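Willgate Home Forum > Workshop and Hobby Rooms > Tables and Work Surfaces

Gray smudges on a pale tabletop – clean, cover or repaint?

Started by mylene_aquino
17th October

Hello to all. I have been reading this forum since January but it is my first post, so please excuse me if I put it in the wrong section.

I need advice for a big work table. The top is smooth, pale beige, and it stands in front of a cream panel. When I chose the color I thought it would make the room calm. It did, but now I see every mark. There are faint gray smudges over the top and they don't go away with a damp cloth. I tried warm water with dish soap two times, and also the spray from Zomport for kitchen fronts. The smudges became a little lighter and that was all.

The seller told me only that the top is "easy care". I don't have a paper about the finish and I am afraid to use something strong and make a shiny place in the middle.

My questions are under the picture.

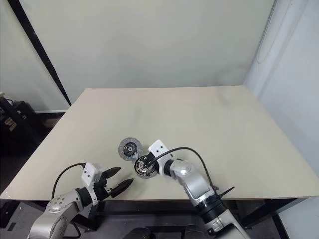
What I would like to know

1. Is there a cleaner for this kind of gray shadow which does not change the shine?
2. Is it better to cover the whole top with a mat?
3. If I must paint or coat it again, can it be done in the room, or must the top come off?

Thank you in advance.
Mylene

Reply from fransvw

Welcome, Mylene. First find out what the top is made of, then buy the cleaner. Look at the underside near a corner, or in a screw hole if there is one. If you see a thin layer glued on a board, you can be quite brave with it. If it is paint, be careful.

For gray shadow on a hard layer I use a white melamine sponge, almost dry, with no pressure. Try it in the back corner first and look at it from the side with a lamp. If the place is more shiny than the rest, stop.

Frans

Reply from gerardo_b

I don't agree with Frans about the sponge. It is a very fine sandpaper, people forget this. On a matte top it will polish, maybe not the first time but after some months you see it. I spoiled a desk in this way, and the desk was not cheap.

My advice is isopropyl alcohol on a cotton cloth, small area, wipe and then dry with a second cloth. Gray marks are very often from metal or from rubber, and soap does nothing to them. But test it too, because alcohol can soften some paints.

Reply from fransvw

Gerardo, I wrote "almost dry, with no pressure" and "try it in the back corner". If one scrubs with it, of course there will be damage. I use it on my own bench and after 60 cleanings or more the surface is the same as before.

Reply from gerardo_b

The same to your eyes :) But fine, we both say to test it first.

Reply from lorna.padilla

Can I give the other opinion? Leave it. I looked at the picture for a long time and the marks are faint. It is a work table, it will have marks again next month.

If they really disturb you, take a mat. I have the gray one from MacLeish, I paid 34 for it and I cut it with a normal knife. The bad side is that dust goes under the edges, and if you slide boxes the mat moves with them. I put thin double tape only at the two back corners, so I can still lift the front and clean.

Lorna

Reply from mylene_aquino

Thank you for so many answers!

I looked under the corner as Frans said. I see a line between the top layer and the board, so I think it is not paint. Then I tried the alcohol at the back, next to the wall. The cloth became gray and the place is cleaner, and with the lamp I see no difference in the shine. I have not tried the sponge, sorry Frans, Gerardo made me afraid.

About the mat I am not sure. I like the beige, and a gray mat would make the room dark again.

I also want to ask about the height and the legs. The frame under the top is dark metal and I think of putting felt pads below the feet, so that I can pull the table forward when I clean behind it.

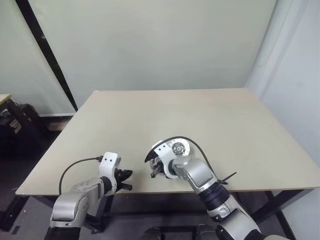

The pads I found are from Brukance, a bag with different sizes, but in the reviews some people say they come loose on a heavy table. Has somebody used them? I would prefer not to lift this table twice.

Reply from eduardo.ocampo

I had those pads on a bench. They hold if you clean the foot with the same alcohol before you glue, and then leave the table in its place overnight. If you push it after five minutes, the glue goes sideways and you have a sticky floor. For a really heavy table I prefer the plastic gliders with a screw, but for this the foot must have a thread. Turn one foot and see.

For question 3: please don't coat it in the room. I paid a man to spray a top without taking it down, and I found a fine dust on the wall and on the baseboard for weeks. If you ever do it, take the top off and carry it outside. But if the alcohol works, I see no reason to coat anything.

Reply from gerardo_b

+1 for the gliders. And Mylene, change the cloth often when you do the whole top. With a dirty cloth you only carry the gray from one side to the other.

Reply from lorna.padilla

There are also clear mats, if the color is the problem. I don't love them, they stick to the top when the room is warm. But the beige stays beige.

Reply from mylene_aquino

I turned one foot and it has a thread, so I will order the gliders. The clear mat can wait. I will clean the other half of the top tomorrow, with enough cloths this time, and write again if the shine changes.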